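Gomanbridge railway users, gather round. The contract for our new trains has been un-awarded again. I have made tea and I am going to go through it, mostly for my own benefit.

Recap for newcomers. The region needs 15 new trains for the Gomanbridge line. It has needed them for so long that the notice asking people to want them has been reissued with a new logo.

There were 2 serious bidders. Grendotel, who build trains, and Dandska, who also build trains but would like it known that they build them more cheaply.

Grendotel won. There was a press release. It had the word "landmark" in it twice, and a drawing of a train going past some trees we do not have.

Dandska appealed. Their complaint runs to 400 pages, and I have read more of it than I've read of any novel this year. Large parts are about doors.

The doors bit matters, so bear with me. The tender asked for a floor height that matches our platforms. Our platforms do not match each other. Two of the stations on the branch don't match themselves, as anyone who has got off at the wrong end with a pushchair will tell you.

So Grendotel offered a train with a sliding step, and Dandska offered a lower train with a ramp. The scoring sheet gave full marks for "level boarding" to one and none to the other, with a note saying "see above". There is nothing above.
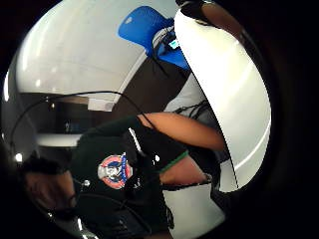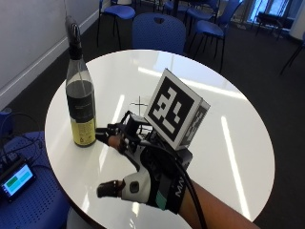 Anyway, the ruling. It came out on Monday, July 17, 2023, at teatime, which is when you publish something you'd like people to read on the Tuesday or ideally never.

It does not say Grendotel shouldn't have won. People are getting this wrong in my replies already. It says the scoring wasn't explained, so the award can't stand, so please do the scoring again and show your working. Every maths teacher I ever had could have drafted it.

It also says the price comparison was off. One bid was counted with maintenance for 27 years and the other was counted without. You'd think somebody would have spotted that in the totals. One number was a lot bigger than the other number.

The region's statement says it "welcomes the clarity". I have welcomed clarity like that myself, usually from a parking officer.

Can they still sign with Grendotel? Yes, eventually, if Grendotel come top again when it's done properly. Can Dandska appeal again if they do? Also yes. Can Grendotel appeal if they don't? You're getting the hang of this.

Someone asks why we can't buy whatever Toledo bought. I don't know what Toledo bought. I suspect you don't either. You went on holiday, it was sunny, and a train turned up.

But fine, it's a fair point underneath. Buying a design that's already running somewhere is quicker. The trouble is our tunnel, which is a bit narrower than everybody else's tunnel, and was dug by people who had not been told about air conditioning.

Several of you want to know what happens to the current trains. They carry on. They were due to go when the new ones came, and the new ones haven't come, so they'll get another overhaul. Expect new seat covers. Do not expect new seats.

The overhaul money comes out of the same pot as the new trains, by the way. It's on the second-to-last page of the budget annex, under "other". I'd have put it under "oh dear" but I don't do the headings.

Timetable from here, as far as I can make it out. Bidders get the corrected scoring rules first. Then they may revise anything affected by the correction, and there'll be a row over what counts as affected. Then new scores, then a waiting period, then the press release again, possibly with the same trees.

One good thing in the ruling, and I do mean it: the full scoring has to be published this time, with reasons for each mark. I've been asking for that since the buses.

No, I'm not doing a thread about the buses.

Correction to the fourth post: a reply tells me the "landmark" count was three if you include the photo caption. Happy to put that right.

Off to catch the 17-something. It's showing as on time, so I've brought a book.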